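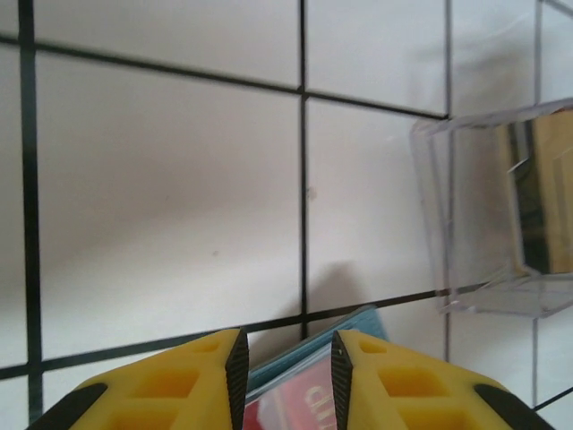
4. Handling Small Packaged Goods at the Two-Arm Cell

This section applies to packing staff at the Vurnwood site who have moved from hand sorting to cell operation. Operators no longer lift each item. They load, watch, and clear.

1. Place one boxed item and one clear container on the tiled floor, within reach of both arms.
2. Step back behind the marked line and press Start on the Vondero panel.

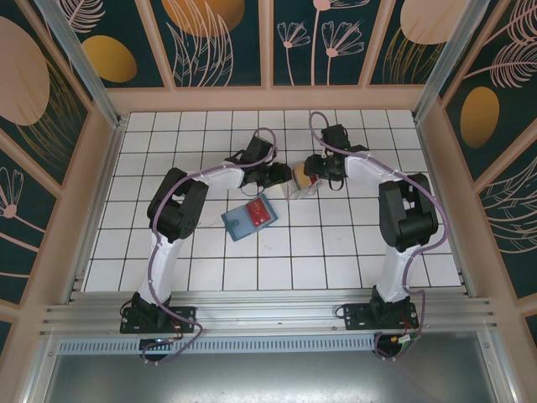

3. Remain at the panel until both grippers have opened and the arms are at rest.

CAUTION: Do not reach over the front rail while either arm has power.

Note: Purple cables must hang free of the elbow joints. Report a tight or pinched cable to the shift lead.
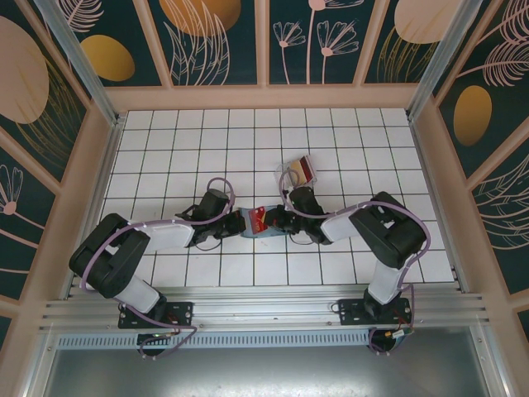

Remberg Operator Guide, Issue 2, Page 7

4. If both arms hold the same box and do not release it, press Hold. Do not pull the box out by hand.
5. Enter the stop in the cell log, with the time and item type.

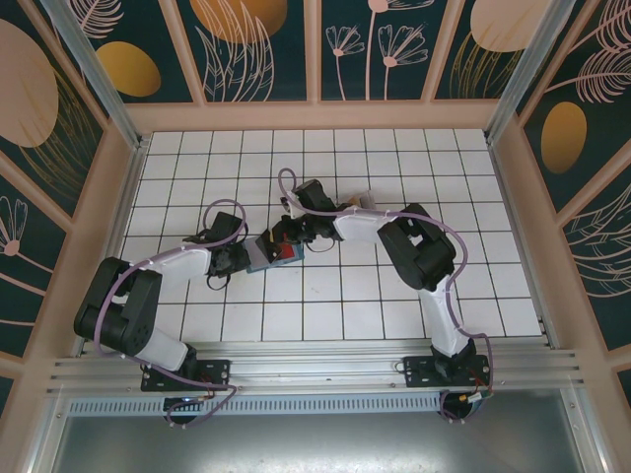
6. Select Release, wait for the arms to park, and then remove the item.

Inspect the finger pads after every 500 cycles. Operators rotate between the cell and the Guerreiro packing bench at the midday break. Stops entered in the log are not used in individual performance reviews.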